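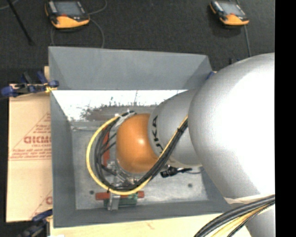 By Dede Lamptey
Filed under: Press Shop Basics

Setting a Feed Release on a Coil-Fed Press

If your pilots are wearing out on one side, or your pilot holes are coming out egg-shaped, go look at your feed release before you do anything else! I have seen people regrind a perfectly good die over this. The release is the moment when the feed rolls let go of the strip so the pilots in the die can pull it into its final position. Get the moment right and the strip slides over easily. Get it wrong and the pilots are fighting the rolls on every single stroke.

I'll be using the Hustow servo feed on our Bindine progressive die line, but the steps carry over to almost any roll feed with a programmable release. The menu names will be different on yours.

What you need

A flashlight, a paint marker, a feeler gauge, the die print, and a press with a working crank angle display. Have your lockout gear with you too. Follow your shop's lockout procedure and put the die blocks in before your hands go anywhere near the die space. No shortcuts on that one.

Step 1. Find the pilot entry point

Set the press to inch mode with all guards in place and bring the ram down slowly. You're looking for the angle where the bullet nose of the longest pilot first meets the strip. Watch from outside the guard with the flashlight – a friend at the control helps a lot. When the tip is just about to go in, stop and write down the crank angle.

Do it 3 times. I like to mark the flywheel side of the slide with the paint marker as a backup, in case somebody has bumped the resolver offset.

Step 2. Set the release open angle

The rolls need to be open once the tapered nose is in the hole and before the straight part of the pilot gets there. Open too early and the strip can drift, especially if you have a heavy loop pulling back on it. Open too late and the pilot drags the strip through clamped rolls, and there go your holes.

Take the angle from step 1 and look up how long your rolls take to lift. Air-operated releases are slower than you'd think, and the lag grows in crank degrees as the press speeds up. On the Hustow there's a field for this called lift advance. Put the lag in there and leave the base angle alone, and the control will work out the rest at any speed. I love this feature!

Step 3. Set the release close angle

Now for the half that people forget. The rolls have to clamp again before the pilots leave the strip on the way up. If they close late, nothing is holding the strip and the loop will tug it backward. Inch past bottom, find the angle where the pilots are about to pull out, and set the close angle 15 degrees ahead of that.

Check that your feed start angle comes after the pilots, and any lifters, are fully clear.

Step 4. Run it slow, then run it fast

Start at 60 percent of your normal speed and make a short strip. Pull it out and look at the pilot holes under good light. You want them round, with no shiny smear on the feed side or the exit side. A smear toward the coil and a smear toward the scrap chute point to different problems, so mark the feed direction on the strip before you take it to the bench (the paint marker again).

If it looks good, go up to full speed and check again. Holes that are fine slow and stretched fast nearly always mean the lift lag is set too low.

Step 5. Save it with the die

Store the open angle, close angle and lift advance in the job recipe, and write them on the die card as well. Remeasure whenever the pilots are replaced or the shut height changes, even by a little.

Next up: setting loop depth on the Vorkell straightener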